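Participants wanted: does anyone really wash a cup the way the bottle says?
Oninton home dishwashing trial, June intake

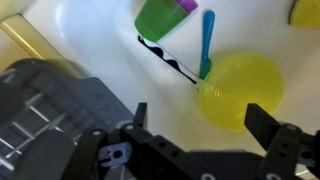

We are looking for 37 people who wash at least part of their dishes by hand and are willing to be honest about how they do it. If you own a dishwasher you can still apply. Most people with a dishwasher still have a plastic cup or a plate they do in the sink, and those are the dishes we care about.

The background is short. Dish soap labels make big promises. One squirt does a whole sink, grease is gone in seconds, plastic comes out like glass. We have read a lot of these labels at Oninton and we believe very few of them. We also don't believe most surveys on the subject, in which nearly everyone claims to rinse right after eating and to change the sponge every week. Our own first survey said the same thing, and we threw it out.

What you would do

You come to our test kitchen on Wolde Street for 2 sessions, both on a Tuesday, starting at 5:30 p.m. At each one you wash a small load of everyday plastic dishes: cups, plates, spoons. You use the soap and sponge we hand you, in unmarked packaging. Then you go home and keep a washing log for 3 weeks. Please write down what you did, including the night you left it all until morning. A log with no bad nights in it will get a phone call from us.

Who should apply

Adults 18 and over with no skin condition that soap makes worse. You don't need to be tidy. We would prefer that you not work for a soap or sponge maker, and we will ask. People who already swear by one brand are welcome, though you should expect to be argued with.

Pay

You get $280, paid after the log comes in. There are no gift cards, no points and no free case of soap. Parking is not covered, and the lot behind the Dasent building fills up early.

What we can't promise

The results may be dull. It is quite possible that the cheap soap and the expensive one do the same job, and if so we will print that. No soap company is paying for the trial.

To apply, write to Yeshi Tamiru at the Oninton front desk with your name, a daytime phone number and a sentence or two on the last thing you washed by hand. Questions about skin sensitivity or the ingredients go to Josphat Mfinanga, who will send you the full list before you sign anything.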